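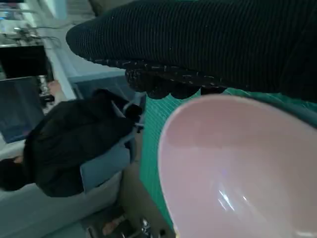

Wedell is seeking adult participants for a study of portion judgment at breakfast. The study compares how people estimate the amount of food served in different containers and whether those estimates change with repeated exposure. Test servings are presented in plain, glossy bowls such as the pale pink one, with no printed pattern or fill line. Sessions run in May at the Skerkedlow site and last 80 minutes. Each participant attends 6 sessions.

Eligibility: age 18 or over; no diagnosed food allergy; no current weight-loss program; normal or corrected vision. Participants must not eat for two hours before a session. Water is permitted. Shift workers may apply but should state their usual waking time on the form.
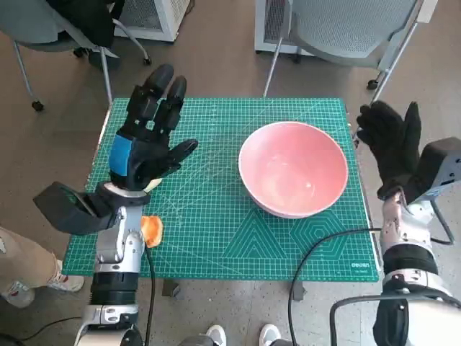 Pink bowl on a green grid mat.

Each session consists of a short questionnaire, a block of estimation trials, and a meal. Estimates are given in grams or in spoonfuls, according to group. Group assignment is random and cannot be changed on request. The study will enroll 306 participants. Payment is $350, issued after the final session. Those who withdraw early are paid for the sessions completed.
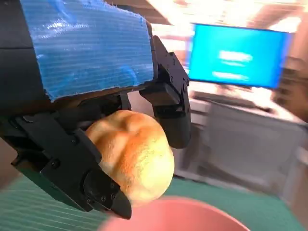 Do I need experience with weighing or measuring food?
None is required. Applicants who have worked in catering or dietetics are asked to note this on the form, and their results will be analyzed separately.

Responses are stored under a code number. Names and payment details are held in a separate file by Sundqvist, which handles scheduling and payment. Parking is available at the rear entrance. Travel costs are not reimbursed.
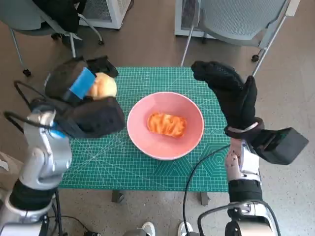 Signe Sandberg wrote after the pilot that the estimation block was longer than she expected and that the spoonful trials were harder than the gram trials. A five-minute break has been added between the two halves of the block.

To apply, complete the Tristulau screening form and select two preferred start times between 7:00 and 10:30 a.m. Incomplete forms will not be processed.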